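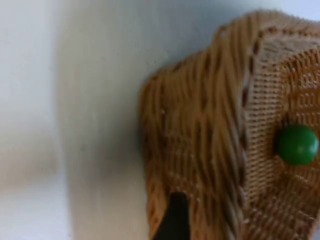

The Durnby is a woven wicker piece from Handell, sold for use in living rooms, hallways and covered porches. It is made by hand in small batches, so no two match exactly in color or outline. The strands run from tan to honey brown on the same piece, with darker gaps between them, and a paler band in a much finer weave sits next to the ribbed side. Small fiber ends stick out along the rim. They can be trimmed with nail scissors. Do not pull them.

Item number: 623
Material: natural fiber, undyed
Finish: none
Use: indoors or under cover
Minimum trade order: 3

Care
Dust with a soft brush, working along the strands. Wipe spills with a barely damp cloth and let the piece dry away from radiators. Keep it out of direct sun if you want the color to stay as it is. New pieces have a dry grass smell that fades after a week or two in an aired room.

Please note
Do not stand or sit on the piece. Pets that scratch will damage the fine weave first, and that part cannot be repaired at home.

Delivery
Ships in one carton, fully made up. Orders over $100 ship free. Allow 2 weeks. The next batch is due in May and can be reserved now.

Trade orders and repairs: ask for Saimi Väisänen at the Handell workshop. Please have the item number ready.

See also: Camenzind floor mat, Pavex shelf liner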